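Pesquisar neste site Procurar Limpar

15 de maio de 2025
Por Caderno das Cores

Malta, preciso de falar da cor que fica entre o azul e o verde. Ando nisto há meses, desde novembro, quando resolvi tingir lã para uma manta, e já não consigo passar por uma montra sem parar. Fio comprido, ide buscar chá!

Primeira coisa: que nome lhe dão em casa? Na minha era "verde-pato" e toda a gente sabia qual era. Mudei de cidade e passou a ser "azul-petróleo". A cor do casaco era a mesma. O casaco era o mesmo!

Em inglês dizem "teal", que é o nome de uma ave, o nosso marrequinho (o macho tem uma risca dessa cor de lado na cabeça, lindíssima). Ou seja, o verde-pato da minha família andava muito perto e nós sem saber.

"Turquesa" vem da pedra, e a pedra ficou com o nome por chegar à Europa pela Turquia. Acho maravilhoso que uma cor traga uma rota comercial agarrada.

E depois há "glauco", que quase só vive em poemas e em livros de botânica. Fui ao dicionário: verde tirante a azul. Desde aí digo glauco a propósito de couves. As couves merecem.

Agora a parte da lã. Comprei 780 gramas de meada crua da Kison, já com a ideia de fazer tudo no mesmo banho. Má ideia, não cabia na panela. Dividi em dois e, claro, saíram dois tons. Um puxa para o mar e o outro para garrafa.

Usei o azul da Fastero com um nadinha de amarelo por cima. Um nadinha mesmo! O amarelo come o azul com uma rapidez que assusta. Na primeira amostra deixei 15 minutos a mais e fiquei com verde-ervilha (que também é uma cor, vá, mas não era a minha).

O método antigo é parecido e dá-me arrepios de bom: tingia-se de amarelo com lírio-dos-tintureiros e passava-se pelo azul do pastel ou do índigo. Duas plantas, dois banhos, um verde. Em muitas tapeçarias velhas o amarelo foi-se com a luz e as árvores ficaram azuis. Ide ver ao perto, quando puderem, há florestas inteiras azuis.

O que mais me apaixona é como a cor muda dentro dela própria. Na mesma superfície, com uma luz banal, há uma faixa mais clara, outra mais funda, e o olho insiste em chamar àquilo uma cor só.

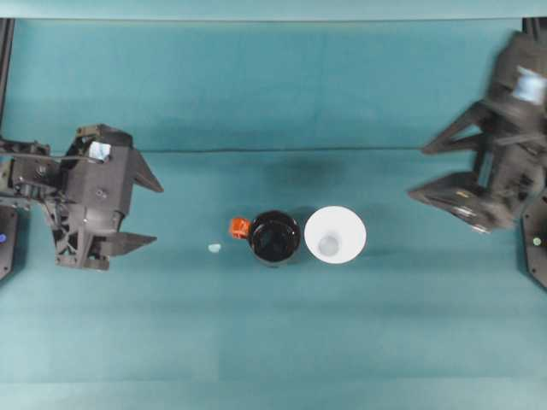 Verde-azulado de cima a baixo, mais pálido em baixo e com uma faixa mais escura a meio.

Experimentem pintar uma coisa destas em aguarela. Eu tentei. A tinta que sai do tubo com o nome "turquesa" dá cabo de tudo, é berrante, grita. Acabei a misturar azul ftalo com uma pontinha de terra de Siena e aí sim, acalmou.

Para a parede do corredor andei com o catálogo da Hegarty debaixo do braço. A referência 332 é a tal. De manhã é azul. À noite, com o candeeiro aceso, juro que é verde. Pintei um quadrado junto ao rodapé e vou lá visitá-lo como quem visita um gato.

A loja Esum mistura a tinta na hora e deixa levar uma latinha de 25 mililitros para experimentar. Fica o conselho para quem vai pintar: quadrado grande, duas demãos, e olhar a horas diferentes. No cartãozinho as cores mentem todas.

Pergunta que me fazem muito: com que é que isto combina? Com ocre! Com tijolo! Com aquele rosa velho dos forros de gaveta! Com preto fica sério, com branco fica casa de banho (gosto das duas coisas).

Há línguas que usam uma palavra só para azul e verde. O japonês antigo fazia isso com "ao", e ainda hoje se chama "ao" à luz verde dos semáforos. Penso nisto em todas as passadeiras, sem exaggero.

Quanto à manta: os dois tons vão às riscas, está decidido. Vou na terceira risca e já me enganei na conta uma vez. Desmanchei tudo ao serão com o rádio ligado e nem me custou.

Digam-me os nomes que usam aí em casa, quero fazer uma lista. Já tenho verde-pato, azul-petróleo, verde-água, verde-mar e "cor de azulejo da avó", que para mim ganha a todos.

Comentários (4)

meadasolta: Cá em casa é "azul-esverdeado" se gostamos e "verde-azulado" se não gostamos.

riscaaoserao: A minha mãe dizia "verde-pavão"! Mete na lista, por favor. E mostra a manta quando tiver mais um palmo.

tintafresca: Pintei a cozinha num tom parecido e o meu marido continua a dizer que é cinzento.

couve_galega: Glauco para as couves, aprovadíssimo. Que amarelo usaste por cima, também era da Fastero?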